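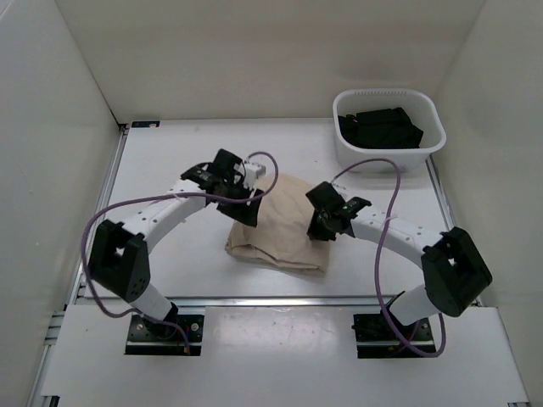

Why do robots find laundry so hard?

Cloth changes shape every time you touch it. A robot that has learned to grab a block can grab the same block again tomorrow, but a dropped towel never lands the same way twice, so the robot has to work out where to pinch it every single time.

I test robot hands for a living. Well, we don't call them hands, we call them grippers, and I work at a little workshop called Troltgate where we try different ones and argue about which is best. My niece asked me what I do all day and I said "I watch robots pick up washing," and she said that wasn't a real job. It is! Let me tell you how it goes.

Two arms, one cloth

Our arms work in pairs. They're white with big black elbows, and each one has a black gripper at the end. Between them goes a cloth. The beige one is my favorite for testing, mostly for its wrinkles. When it's all bunched up in a heap it looks easy, and then you try to find a corner. Where did the corner go? You can find it with your fingertips without even looking. The arms can't do that.

Why two? Try this at home. Put one hand behind your back and fold a bath towel with the other. You can sort of do it, with a lot of flapping (and maybe your chin). With two hands, one holds while the other one moves. Robot arms share the job the same way, except they also have to be careful not to bump into each other, which your own hands have been practicing since you were a baby.

The pinch test

This is how we compare grippers. We drop the cloth in a heap, the robot tries to pick it up, and somebody writes down what happened. Then we mess it up and go again, 80 times for each kind of gripper. I bring snacks.

The first gripper we tried this spring had wide, flat finger pads. We named it Cutcombe. It was great at grabbing a big mouthful of cloth and terrible at grabbing just one layer. If you've ever tried to pick up one page of a book while wearing mittens, you know how Cutcombe feels.

The second one is called Emis, and it has narrow fingers. Emis can nip a tiny fold and lift it. But it lets go too easily, and in its first set it dropped the cloth 18 times. We made it squeeze a bit harder and ran the whole set over, and that time it dropped it 11 times. Better! Still a lot of picking up.

My boss, Arvid Midtbø, likes Cutcombe. I like Emis. We have not settled this.

How hard should you squeeze?

Hold a potato chip between your finger and thumb. Now hold a heavy book the same way. You squeezed differently, didn't you, and you didn't even have to think about it. With a gripper, somebody has to choose how hard it closes. Too soft and the cloth slides out. Too hard and it can leave a mark, or grab onto the table when it only meant to grab the cloth, and then everything stops and makes an unhappy noise.

What about all those cables?

People always ask me about the purple cables. Cables on a robot carry things like electricity and messages, a little like the nerves running down your arm. We leave them nice and loopy. Stretch your arm out, then touch your shoulder, and feel how your sleeve pulls and bunches. A cable needs spare length for that kind of bending too. The trick is to have enough slack without so much that it flops in the way, and I've spent whole mornings in May just moving a cable over a tiny bit.

Dark clothes are next

Pale cloth is one thing, but black clothes are sneaky. The robot uses cameras to see, and on black fabric the shadows in the folds are very hard to spot. Look into a basket with something black folded up inside it and try to count the layers. I get it wrong all the time, and I've got pretty good eyes.

The program that decides where to pinch is called Gebremichael, and it'll get roughly 12 tries with black clothing before we change anything. I'm hoping for Emis to win that round. Arvid says I'm dreaming.

Try it yourself

Get a dish towel and two clothespins, and ask a friend to play too. Drop the towel in a heap. Each of you works one clothespin, and you're only allowed to touch the towel with those. See if you can get it folded in half. Then swap the clothespins for kitchen tongs and do it again – which was easier, and which one dropped the towel more? Write it down. That's my job, pretty much, and you can tell my niece I said so.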